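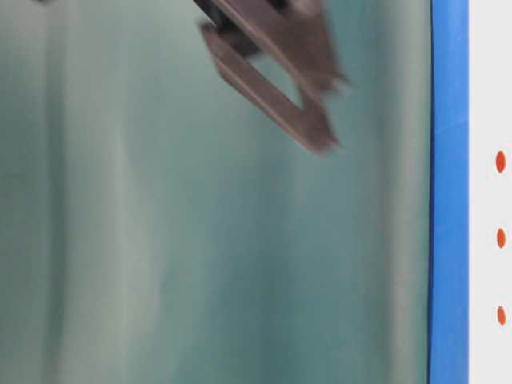 Minutes taken by Simach, Markdale equipment planning
May 16, 2026

Gripper quote. Alitz wants 927 dollars per gripper, minimum order 5. The February quote was lower – no explanation given. The meeting doubted we need that many.

Fingers. Spare open-loop fingers add some 400 dollars. Not approved. Benjelloun to be asked for a competing price.

Service plan. Sales sheet promises savings but shows no figures. Deferred until Alitz sends them in writing.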